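Print | E-mail

Stijn Peeters
20 January 2021

Started on the desk drawer this morning. It hasn't been sorted since we moved in, and I have 13 letters to write before the end of January.

Took everything out and tested every pen on the back of a Comlow envelope. Dried-up ones went straight in the trash — I don't keep them for the refill.

Staples, old receipts and a key I can't place are in a shoebox for now. The receipts go back some 70 weeks.

Wiped the drawer and put in a new liner. Cut it five millimeters too wide, trimmed it, fine.

Mesh holder stays on top of the table from now on. Still have to decide on the clear pen and the two beige erasers. One has printing on it, too faint to be much use if I want to buy the same kind again.
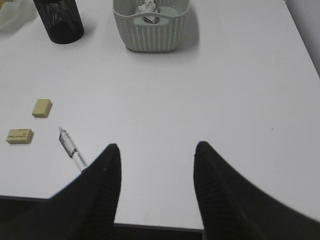 Hrefna Baldursdóttir writes that old erasers go hard and smear, and I should try both on scrap paper before either goes back in the drawer.

Will do that tonight. Paper clips next — they're in three different cups.

Print | E-mail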